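Workshop Tips: Fixtures and Slotted Beds for Small-Part Pick Trials

Plolari bench notes, updated 26/08/2024

These tips come out of the pick-and-place trials run on the Panholm bench. The trials compared two ways of approaching a flat part that sits in a raised frame: a straight drop from above, and a drop with a short search before the fingers close. The full method is in the Wolde report. What follows is the part that is useful to anyone setting up a similar bench at home or in a small shop.

What was measured

Each approach was tried on the same fixture plate, with the same fingers and the same closing force. The log holds 804 attempts. An attempt counted as good only if the part came up level and went back into its frame without a second push. Attempts where the part came up tilted were logged as failures, even when it could still be placed.

The search approach did better on every day of testing. The gap between the two was small on a freshly cleaned bed and grew as the day went on. After the bed was wiped down and the plate reseated, the straight drop recovered most of what it had lost. We take this to mean that much of the error came from the plate and little of it from the arm.

Clean the channels before the slats

A slotted aluminum bed collects dirt in the channels. The flat faces look clean long before the bed is clean. Crumbs and threads get dragged out of the channels when a plate is slid across, and they end up under it. A grain under one corner is enough to tilt a light plate.

Run a dry, stiff nylon brush along each channel, always toward the same end. Vacuum at that end. Then wipe the slats with a lint-free cloth and a little isopropyl alcohol. Do not use compressed air. It moves the dirt to the next channel and into the gripper joints.

Lift the plate to move it. Do not slide it.
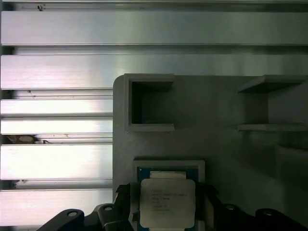 Processor in its raised frame, gripper fingertips at either side. Debris in the bed channels.

Leave room for the fingers

The frame around a part has to hold it square and still let the fingers close. Before printing or cutting a holder, measure the fingers at their widest point, including the linkage behind the tip. The linkage often needs more room than the tip does. Neighboring holders should be far enough away that the fingers can open fully without touching them.

We kept 9 mm clear on each side of the frame. Less than that worked when the plate was seated well and failed when it was not.

Processors and other boards with contacts

Use scrap parts for setup. Grip by the edges and keep the fingers off the contacts on the underside. Ground the bench and wear a wrist strap when loading by hand. Seat the part with light pressure from above and check that it sits level in the frame before starting a run. A part that rocks when touched at one corner should be taken out and the frame inspected for chips or stringing from the printer.

Glare

Bare aluminum throws back a lot of light. In our trials the search step used a camera, and bright patches on the slats shifted the detected edge of the plate. Two changes helped:

Move the lamp to the side and put a diffuser over it.
Use a matte gray or black finish on the plate and holders.

Taking the exposure down also works, but the dark parts of the holders then lose their edges. Fix the lighting first.

Recheck schedule

The schedule below is the one used since May. It is stricter than most benches need.

Every 20 attempts: look along the plate from the side and check for a gap.
Every tray change: brush the channels, wipe the slats, reseat the plate.
Once a day: check the gripper pins for play and wipe the fingertip faces.
Once a week: remove the plate, clean its underside, and repeat the zero position.

If the zero position has moved by more than 2 mm, look for a loose clamp before changing anything in software.

Materials

The brush and cloths are ordinary stock. The diffuser sheet is from Kultusska and can be cut with scissors. Any frosted sheet of similar weight will do, provided it is kept clear of the lamp housing.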